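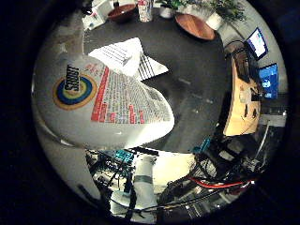 Treltine open afternoon, who else went?

rfurukawa
I went to the Treltine open afternoon in August and stayed for the arm demo. Dirk Brouwer ran it. They had one arm on a dark table with household stuff on it: a bowl, a couple of plants, a bottle of Shout. The talk ran 9 minutes and then they took questions. Dirk said their log for that task stands at 1114 attempts. I asked how many were good and he said he'd rather send me the sheet than guess. Did anyone get it?

tu_ch
Got it. 238 of those are marked as failed, mostly grasps on the rounded part of the bottle.

zinash_t
So more than one in five. I wouldn't call that ready to show people.

rfurukawa
I disagree. It was an open day, not a sales pitch, and he gave out the number when asked. At Skestbridge last year we watched a video and that was it.
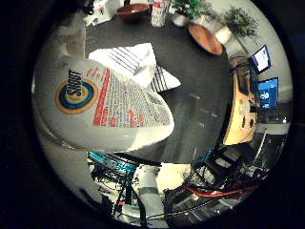 What I'd have liked is more time on the wrist camera. Everything near the rim of that view bends a lot, and I wanted to know if they flatten it before the software uses it or just leave it alone.

tu_ch
They leave it. I asked Dewanti Hutapea at the coffee table. She said flattening it threw away too much at the sides.

zinash_t
Depends how you do it. We flatten ours and crop very little. Still think a smooth white bottle is an odd pick for a first demo – try a mug.

desmet_fan
Parking was bad, for anyone going next time. About 200 people and one small lot. Use the Skeltitz side.

rfurukawa
Thanks, I parked on the street. Chia-hao, can you forward me the sheet?

tu_ch
Sent.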